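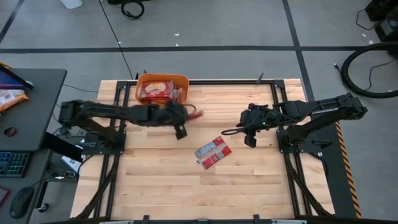

Light wooden work table with butcher-block planks

Kjærgaard Hard Wax Oil for Wood Tops
Item 503 – Clear, satin finish

A wipe-on finish for butcher-block tops, work tables, shelves and stair treads. It soaks into bare wood and leaves a low sheen that can be patched later without sanding the whole surface. Sold by Zosura from our Bukthorpe store and by mail.

Sizes: 16 oz can, 30 oz can
Colors: clear only
Apply with: lint-free cloth or white pad

How to use
Sand to 150 grit and vacuum off the dust. Stir the can – do not shake it. Wipe on a thin coat along the grain, wait 30 minutes and wipe off what is left on the surface. Leave overnight and repeat. End grain usually takes a third coat.

Wait 6 days before washing the top or putting anything heavy on it. Oily rags can catch fire on their own. Lay them flat outdoors to dry or soak them in water before throwing them out.

Not for use over varnish or polyurethane. Cans shipped before December have the old screw lid; the contents are the same.

Orders to Brevalport go out with the regular freight run. For trade prices on full cases, ask for Aino Rissanen at the Bukthorpe counter.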